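4 min read
Last updated Mon 21 September

Ticket 2441 – shared calendar keeps dropping the booking notes

OK, reopening this one myself, sorry! I closed it last week thinking the Galeo update had sorted everything out, and then I came in this morning and the notes were gone from every recurring booking again. The bookings themselves are fine. Right day, right room, right length. It's only the notes field that goes blank, and only on repeats (one-off bookings have never lost anything, as far as I can tell).

Setup, for whoever picks this up: we run the Adano calendar on the office side and Galeo on the workshop side, with the sync between them set to both directions. Version 2046 on both. I tried signing out and back in, clearing the cache, and deleting the sync and building it again from nothing. That last one took most of a morning and got me the same blank notes by lunch, so please don't ask me to do it a third time.

Then I did what the help page says and exported the lot. The file has more than 300 bookings in it and the notes are all there! So they exist on the Adano side, they just don't survive the trip across. I pasted one back by hand and it stuck until the next sync, then poof.

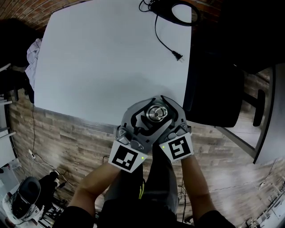 Notes matter to us more than they probably do to most people, so I'm going to go on a bit. We book benches and tables as well as rooms, and the title is only ever the table name. Everything useful goes in the notes: who needs the key, whether the stools are going back next door, what has to be out and ready. Take the white table, where there's a black cord with a two-prong plug lying on top – cords are exactly the sort of thing people put in the notes, and with the field blank the next group just gets "white table, 2 hours" and starts asking me.

Update, same day: support suggested it was the length of the note. I made a repeat booking with a note that just said "hi". Gone after one sync. So it isn't length.

Another update: found it, I think. When I moved us over from Merkero last December I let the import tool match up the fields for me, and it matched "series notes" on one side to an old field called "internal 773" on the other. I switched it to plain "notes", ran the sync twice, and my "hi" is still there. The Cisneros site is set up the same way, so I'll change theirs tomorrow.

Leaving this open until the weekly bookings roll over. Can someone also tell me if there's a bulk way to put the old notes back from the export? I really don't want to paste them all.

Contact support | Copyright Adano Help Desk | Back to top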